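## News from the Waltska Creek drainage district

Well, neighbours, we got through January with dry basements, and I for one am grateful. Those of you along the lower road will have noticed the new culvert at Clitano Crossing, and what a difference it makes to the colour of the ditch after a good rain!

The old pipe was nearly 70 years old and had rusted right through at the downstream end. Its replacement came in at $3499 for the pipe and gravel, with the digging done under our regular maintenance contract - so the levy stays where it is this year, I'm happy to say.

Anderson Pacheco has also been walking the dyke and found 7 spots where muskrats have been busy. The two worst, both near the pump house, have been packed with clay, and the rest will be looked after once the ground firms up. If you spot a fresh burrow, or a soggy patch on the dry side, please do ring him, even if you think it's nothing.

And one last favour (I know I ask every spring) - please keep your grass clippings and prunings well back from the ditch, as they end up against the grate at the crossing.

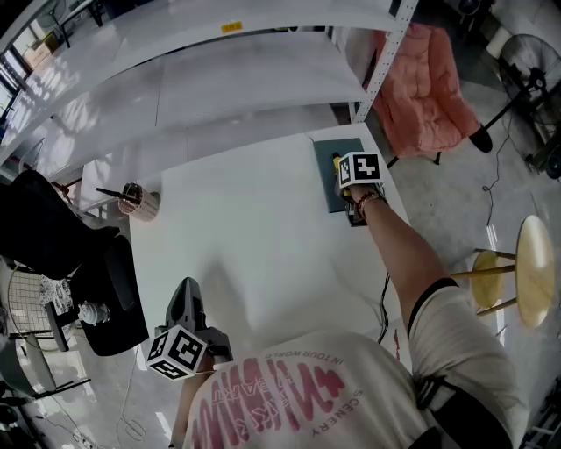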